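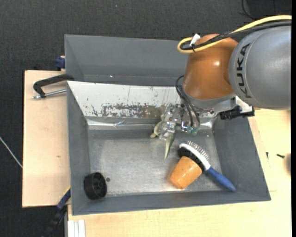

Every finished product has a cost, and most of that cost is set before anyone sells a single unit. This chapter deals with how a business works out what it spends to make or supply something, and how it sorts that spending into groups that managers can use. The first split is between costs that change with the amount produced and costs that do not. Rent on a building stays the same whether the building turns out one crate a day or a hundred. So does the yearly charge for a large piece of equipment. An industrial arm like the one reaching into the metal bin, with KUKA printed on its gray casing, would be entered in the books as a fixed asset, and its price would be spread over the years it is expected to serve. Whatever goes into the bin would be treated differently. Parts and raw stock are bought in step with output, and they belong to the second group.

Chapter 4
Fixed and Variable Costs

After reading this chapter you should be able to:
Define fixed cost, variable cost and mixed cost.
Calculate total cost at a given level of output.
Find the break-even point for a single product.
Explain why the cost per unit usually falls as output rises.

4.1 A Small Manufacturer

Jellier makes steel shelf brackets in the town of Rotport. It sells one model, in boxes of 30. The company rents its building, pays a supervisor a monthly salary, and carries insurance. None of these amounts depends on how many boxes leave the loading dock. Together they are the company's fixed costs.

Steel, screws, cardboard and packing tape are bought as needed. If Jellier makes twice as many boxes in November as it did the month before, it uses twice as much steel. These are variable costs. For each box, the variable cost is $63.

The selling price is $91 a box. Subtract the variable cost and $28 remains. This amount is called the contribution margin. Each box sold contributes $28 toward the fixed costs, and once those have been covered, toward profit.

4.2 Break-Even

Suppose the fixed costs for one month come to $6,692. To find the number of boxes Jellier must sell to cover all its costs, divide the fixed costs by the contribution margin:

6,692 ÷ 28 = 239

At 239 boxes the company makes no profit and takes no loss. This is the break-even point. If it sells one box fewer, it loses $28 for the month. If it sells one more, it earns $28.

Students sometimes divide by the selling price instead of the contribution margin. The answer comes out too low, and a manager who relied on it would think the month was safe when it was still running at a loss.

4.3 Costs That Do Not Fit Neatly

Some costs have a fixed part and a variable part. Jellier's electric bill has a basic service charge that is due even if the machines stand idle, plus a charge for each unit of power used. A cost of this kind is called a mixed cost. Before it can be used in a break-even calculation, the two parts must be separated.

Other costs stay level for a while and then jump. One supervisor can handle a single shift. If the company adds a night shift, it needs a second supervisor, and the salary cost doubles at once. These are known as step costs, and we return to them in Chapter 6 with the case of Pidivent, a bakery supplier that expanded too quickly.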